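Open afternoon at the Ketska lab

I'd been looking forward to this one since September! Mirela Lopes met us at the door and took all 8 of us straight through to the room where they gather examples for the hands. A person guides the hand through a small job, the whole thing is recorded, and then they do it again. And again. The target for each job is 3000 recordings, and the one we watched had got to 2091.

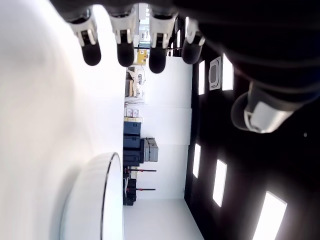
What I loved was how much they care about the bad tries. Cauã Trindade keeps the fumbles in a set of their own, 300 so far, and could have talked about them all day (I'd have let him). I had a go at guiding too and was hopeless, so perhaps mine went in there. Tea afterwards, and a long chat with Nayara Frota about how they label it all.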